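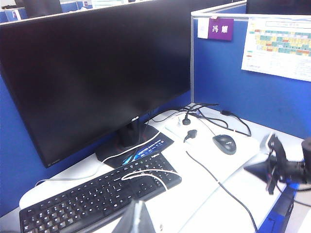 A display stand is the part of a desktop monitor that carries the weight of the panel and holds it at a working height. Most stands consist of a base, a neck and a mounting plate fixed to the rear of the housing.

Design

The base spreads the load over the desk and keeps the panel from tipping forward. Wide, flat bases are stable but take up space that might otherwise hold a keyboard or papers. Angular bases with separate feet leave more of the desk free - at the cost of a deeper footprint. The neck may be fixed, or may contain a spring that offsets the weight of the panel during height adjustment.

Adjustment

Common movements are tilt, swivel, height and pivot. Low-cost stands often provide tilt only, with a backward range of 20 degrees. Pivot turns the panel from landscape to portrait and requires enough clearance above the base.

Testing

Stability is checked by placing the stand on an inclined board and loading the top edge of the panel. The Clandach method repeats the height movement 2055 times before the tilt hinge is measured for slack. The older Pelen method omits the hinge measurement and is now little used.

See also

Desk mount
Monitor arm
Sethi hinge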